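From: Olesia Kushnir
To: Flollthorpe Snack Swap list
Date: Oct 14, 2026
Subject: Re: [snackswap] How are we meant to sort the autumn box?

Hello Prasert, and hello all,

Sorry for the slow answer, I have had your message open on the kitchen table for days and kept going off to make tea and forgetting to come back to it. I'll put my replies in under your bits so that everyone can follow, as I know a few of the newer members had the same questions.

Prasert Thammasiri wrote:

> Hello Olesia and everyone. First time doing the box for me, and I've
> got myself into a muddle. The Jitpraphai parcel came with no list in
> it. Do we keep things in their outer bags or tip them all out? And
> what do I do about labels I can't read? My Thai is fine but it is no
> help whatever with a Chinese packet. I don't want to send somebody
> with an allergy something they shouldn't have.

You are not in a muddle at all, it is only that the box always looks like more than it is when you first open it! I have just been doing the Chinese selection for the Vekside families, so it is all fresh in my mind.

Labels first, as that's the part that matters. Please turn every packet over before it goes anywhere. The front will give you a nice bowl of something and a big cheerful logo, and the back is where you find the ingredients and the nutrition table, which is usually in a neat box of its own and easy to spot even when you can't read a word of what surrounds it. The ingredients will be in the small print near it, and that small print is the bit to photograph. Get it flat if you can, and large, and send it to me, and I'll pass it on to my neighbour who reads Chinese far better than I ever will. One packet to a photo, please. In March I was sent a picture of an entire tray and I was at it with a magnifying glass until bedtime.

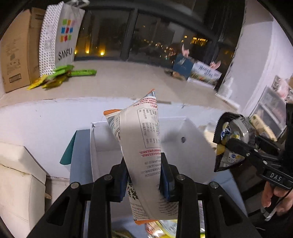 Back of one of the snack bags, nutrition table under the red lines of text, with the white box behind.

If the bag has a twist or a fold across the print, smooth it out first and take it again. I was too lazy to do that with mine and will have to go back to it.

> Also, do the single small ones count as a packet? I have lots of
> little wrapped things and I don't know whether to bag them up
> together or leave them as they are.

Leave them as they are, and put a handful in with each family's share at the end. I know the Skemari people like to bag theirs up in tens with a ribbon, and very pretty they look too, but then somebody always wants to swap just the one and the ribbon has to come off again. 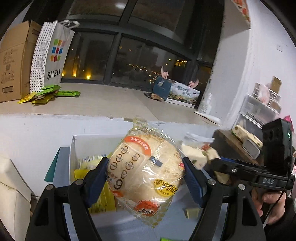

Rice crackers are my own worry every autumn, because they are the first thing everybody asks for and the first thing to arrive as dust. I now lift them out before anything else and put them back last, right at the top. Don't squash the bag to get the air out, either, however tempting it is when the lid won't close. A round one like this, with the clear wrapper puffed up and that big brown numeral on it, has its own little cushion and should be left to get on with it. Do read the small logos on these too. I could make out a yellow "Lay's" oval on the wrapper with Chinese characters beside it, and I should have walked straight past that, as I only ever think of Lay's as crisps. Prasert, if your little cousins are still mad on crisps, you might tell them.

> Last thing. Do you sort by flavour or by family? My wife says by
> colour, but I think she is teasing me.

She may be teasing you but she isn't wrong! I begin by tipping a good heap out in front of the box, on a plain cloth so that the little ones don't roll off or vanish into a pattern, and I leave myself plenty of clear cloth at the front to work on. Then I pull out anything green and look at those together, because in my experience the green ones are very often seaweed, and seaweed is what people either adore or can't have in the house. After that I do the sweet things, and whatever is left over is a mystery and gets its own corner until I have heard back from next door.
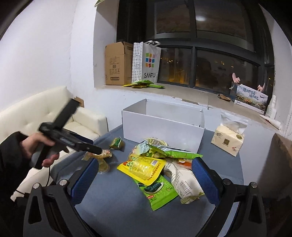

The heap in front of the box. Look for the bright green packet with the dish of what looks like seaweed on it, tucked partly under the yellow one.

Once the piles are made, do the families one at a time, and tick them off on the sheet as you go. Ours is a bit of a monster this year, 65 households if you include the Vekside ones, and the running total in the book says 2842 packets swapped since we began. I would love to see us get past 3073 before the spring, for no better reason than that it was my grandmother's old telephone number and I should like to write it in.

Postage is the same as last time. Keep each parcel to 50 packets at most or the woman at the Flollthorpe counter will send you home to split it, as she did me, in the rain.

Do write back if any of this is unclear, and please send me those label photos whenever you have a minute. I have also found a spare roll of the good brown tape, which you are very welcome to. Just say, and I'll drop it in when I'm next over your way.

With love to you both,
Olesia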